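Display bread for a small table: basket keeps swallowing it, what am I doing wrong?

Asked in Home & Table, Vuvville Community Help
Posted by crumbtray94
183 views

Hi all! I'm putting together a little breakfast table for the open house at our shop on Elar Street in February, and I'm stuck on the dumbest part, the bread. I bought imitation rolls so they'd last through the whole thing (real ones looked awful by lunch last year, and somebody always eats one). They're shiny, golden, pretty convincing from the doorway.

My problem is the basket. It's an oval wicker one, kind of a reddish brown, and when I drop the rolls in they sink to the bottom and all you see from the front is the rim. If I leave the basket empty and put the bread on the cloth it looks like I forgot to finish. I've moved everything so many times I can't tell anymore. 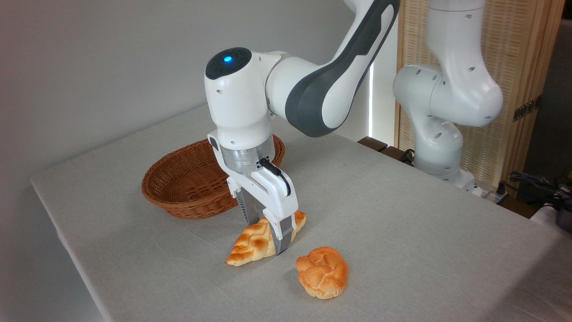

The cloth is light gray and I'm keeping it, I ironed that thing twice. What I'd love to know is whether the bread should go in the basket, next to it, or half and half, and how you keep the glossy ones from looking so plasticky under shop lights. I have a braided croissant-shaped one and a rounder knotted one, plus a bag of plain little rolls I haven't opened. Budget is basically whatever's in my kitchen drawers.

3 replies

Posted by pantry_and_post

I did windows for a bakery for years so I have opinions on this, sorry in advance!

Fill the bottom of the basket first. An old hand towel, bunched up, is perfect, and then a nicer napkin over the top of it so the towel doesn't show. You want the rolls sitting high enough that at least half of each one is above the rim. Push the towel up more at the back than at the front and the bread will lean toward people as they walk in.

Then I'd put the plain rolls in first, as a base layer, and save your two pretty ones. The braided one goes on top, turned a little so you see the twist and both pointed ends. Leave the knotted one out on the cloth near the front of the basket, close enough that it looks like it belongs there. If you put it way off by itself it looks dropped.

For the shine, try a tiny bit of flour. Put it in a tea strainer and tap it over the tops, then brush off most of it with a dry pastry brush so it only stays down in the creases. Do this somewhere else and carry them over after, or you'll be shaking out that ironed cloth. Cornstarch works too but I think it looks chalky on the darker crusts.

One more thing, gray is a cool color and golden bread is warm, so a cream or mustard napkin in the basket will help a lot. White looked kind of hospital when I tried it on gray.

Posted by rellanora_fan

just get a smaller basket? I got mine at Rellanora and three rolls fill it right up. Also check the bulbs over the table, mine were the bluish kind and everything on it looked dead until I swapped them

Posted by knead2know462

Agree with the towel, disagree on the flour if little kids are coming through. They will touch it and then touch your cloth, your chairs and your merchandise. I take the gloss down on fake fruit and bread with a matte clear spray from the craft aisle. Try it on the bottom of one of the plain rolls first and let it sit overnight, some of those foamy ones go sticky and stay sticky (ask me about my lemons). Two light coats is plenty.

I'd also add something that isn't bread. A butter dish, a jam jar, a folded tea towel with a knife laid across it. Once there's something flat and something tall on the table, the basket stops having to do all the work. And go stand at your door while you're fiddling with it, because from right over the table everything looks wrong.

Reply from crumbtray94

Ooh, thank you! Towel trick tonight, and I've got a mustard napkin somewhere. I think I'll do the spray on the plain ones and leave my two good ones alone until I see how it dries. The smaller basket is tempting but my sister would notice, she gave me this one. Does anybody know if the matte spray smells for long? The shop is tiny and I open at nine.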